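How to Fold Jeans and Sweatshirts So They Stand Up in a Drawer
Posted July 3, 2021 in Laundry and Closets

Jeans and printed sweatshirts take up more drawer space than anything else most people own. Folded into upright packets, they fit in one row and you can see every piece without lifting the ones on top. The method takes a few tries to learn. After that, a pair of jeans goes quickly.

What you need

A flat table, higher than your hips if possible. A bed works, but the mattress gives and the folds come out soft. You also need a drawer at least 11 inches deep. I use the Vasolik dresser from Sterkberg, and most deep drawers will do.

Before you start

Empty the pockets and close the zipper and button. Turn the cuffs back down if they were rolled in the wash. Shake each piece once by the waistband or shoulders.

Jeans

1. Lay the jeans flat, front side up, and smooth them toward the hems with your palm.
2. Fold one leg over the other so the back pockets face out. Line up the outer seams first and let the inner seams fall where they want to.
3. The crotch seam will stick out in a small triangle. Tuck it in.
4. Bring the hems up to just below the waistband. Leave 2 inches showing.
5. Fold in thirds from the folded end and stand the packet on its edge.

If a leg has twisted, don't try to press it flat. Pinch the denim, lift it clear of the table, let it hang straight and set it down again.

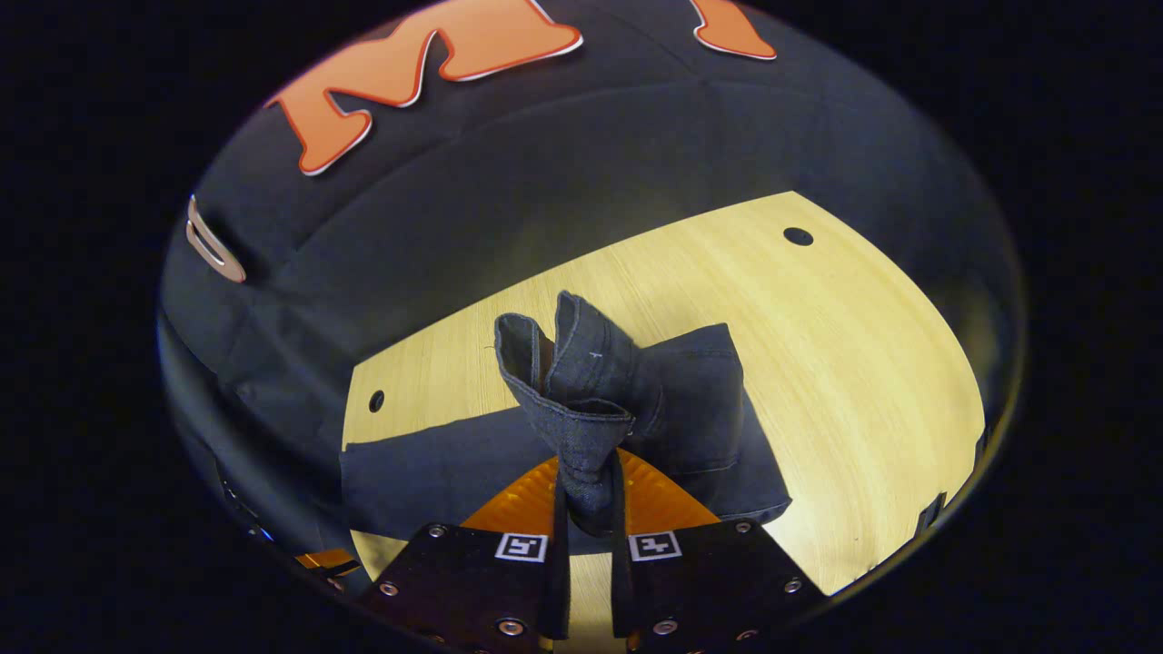 Bawa wrote in to say that step 4 never worked for her with heavy denim, and that she now brings the hems only as far as the bottom of the back pockets and folds in half twice. The packet is thicker but it doesn't spring open.

I tried her version on my stiffest pair and it holds well. For thin or stretch denim I would stay with thirds.

Sweatshirts with large lettering

Lay the sweatshirt face down so the print is against the table. Fold each side in to the middle and lay the sleeves straight down over the back. Fold the bottom up to the collar, then in half again. Part of the lettering ends up on the outside, so you can tell one navy sweatshirt from another in the drawer.

Avoid a hard crease through the print — thick lettering can crack along a fold. Keep the folds loose and don't stack anything on top.

Filling the drawer

Start at the back and work forward, jeans first, folded edge up. My drawer holds 4 pairs plus the sweatshirts. Leave a hand's width free at the front. If the row leans, put in a divider or a shoebox lid.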